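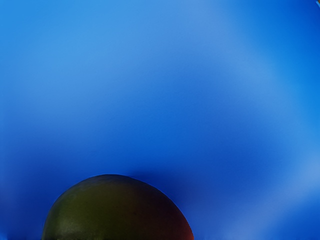

Fig. 1. Simulated camera view, mango-like item on blue surface, item low in the image.

Gripper and Camera Comparison, Working Group Meeting
Prarkuncombe site, meeting room and call
2021-10-20

Present: gripper group, simulation group, controls. Hellström joined by call for items 1 to 3.
Apologies: purchasing.

1. Minutes of the previous meeting
Accepted with one correction. The closing speed listed for the Trament gripper was the setting used in simulation, and the hardware setting is lower. The table in the shared folder has been changed.

2. Simulation camera
The group looked at Fig. 1. The item is the only distinct object in the view and the lower edge of the image cuts it off, so only the upper part of the outline is available. The outline is fairly crisp against the blue. The surface shading is uneven, with a much darker area directly above and to the right of the item.

Controls asked whether the dark area could be picked up as part of the item. Simulation replied that the segmentation step works on hue first and brightness second, and that the dark area is still blue. The reddish-brown side of the item is a separate question, as the hue range was set up for green fruit. Agreed to widen the range and rerun before any grasp scores are compared.

Two camera placements remain under discussion: the present one and one tilted further down. Hellström prefers to keep the present placement so that earlier runs stay comparable. The gripper group wants the full outline in view before the approach begins. No decision. Both placements will be run with the same item positions.

3. Gripper comparison
Three grippers are in the comparison: the Trament two-finger, the Kitel soft-finger, and the in-house parallel unit. Each is to be run on 8 item positions with 4 approach angles, giving 32 attempts per gripper. The Trament runs are complete. The Kitel runs stopped partway when the finger model became unstable at contact. Simulation has reduced the time step and the fault has not come back, but the earlier Kitel results were made with the old step and will be discarded.

Hellström noted that the Trament runs should then be repeated with the new step as well. Agreed.

Grip force limits stay as they are. The proposal to score bruising from contact pressure was held over, as there is no accepted threshold for this type of fruit.

4. Controller
The force controller was compared with plain position control on the in-house unit. Position control closes faster and overshoots on the wider items. The force controller settles more slowly, and its timeout of 30 seconds was reached in 3 attempts. Controls will log the force signal during closing and check the filter setting. Timeouts are to be recorded as failures in both modes.

5. Hardware
The wrist camera bracket for the bench arm has been redrawn to clear the Kitel air line. Cable length is still short by one connector. Hardware trials will not begin until November.

Actions
Simulation: widen hue range and rerun segmentation. Run both camera placements.
Simulation: repeat Trament runs and restart Kitel runs with the new time step.
Controls: force logging, filter check, short note to the group.
Gripper group: send finger pad dimensions for the in-house unit to Hellström.
Purchasing: connector for camera cable.

6. Any other business
File names for run logs are to include the gripper and the controller mode. Old logs will not be renamed.

Next meeting: November, date to be set when the Kitel runs are complete.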